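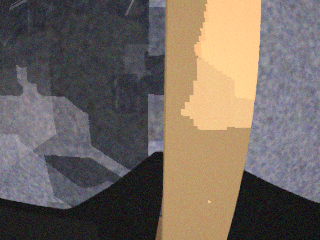
Fig. 4. Gripper finger, simulated view.

Contents | Getting Started | Setting Up | On the Trail | Care | Index

4. Setting up the Wikum handheld for a geocaching day

Do this at home the night before. The box says the Wikum is ready in a minute. Allow longer, and don't believe the battery icon until it has been on for a while.

4.1 Loading your caches

1. Plug the handheld into your computer with the short cable. Charging cables sold at gas stations often carry no data.
2. Open the Dranel loader and choose Send List. The unit stores 1000 caches. I would load far fewer, as the list gets slow past 600.
3. Wait for "Transfer complete," then go to Caches > Stored and open three or four at random. The loader has been known to say "complete" with half the hints missing.
4. Eject the unit before you pull the cable.

Note: The "Smart Route" option claims to put your caches in the best walking order. It measures in straight lines and has no idea there is a creek in the way. Leave it off and plan from a map.

4.2 Setting the coordinate format

1. Go to Settings > Position > Format.
2. Pick degrees and decimal minutes, the style used on most cache pages.
3. Set the map datum to WGS 84.
4. Type in the coordinates of a spot you know, such as your own front gate, and see where the pin lands. If it lands on the next street, go back to step 2.

4.3 Checking the compass

1. Stand outdoors, well away from cars and metal fences.
2. Go to Settings > Compass > Calibrate and turn the unit slowly on all three axes, as shown on the screen.
3. Compare the result with a plain magnetic compass. Set both to magnetic north first, or they won't agree.

Repeat this after every battery change. The Vanags clip-on case has a magnetic flap — sold as an accessory for this very unit — and it will pull the needle off. Take the case off before you calibrate, and keep it off while you search.

4.4 Trial run

Walk the Steltemcombe practice loop, or any short trail with an easy cache on it. When the distance reading drops below 30 feet, put the handheld in your pocket and use your eyes. The last few feet on the screen are mostly guesswork, whatever the accuracy figure says.

CAUTION: Do not follow the arrow across a road, a rail line or private land. It points at the cache and knows nothing else.

CAUTION: The unit is sold as waterproof. Treat it as rainproof, and check that the port cover is shut before you set out.

If the screen shows Error 279, the cache list is damaged. Delete it and start again from 4.1.

Section revised 22/12/2024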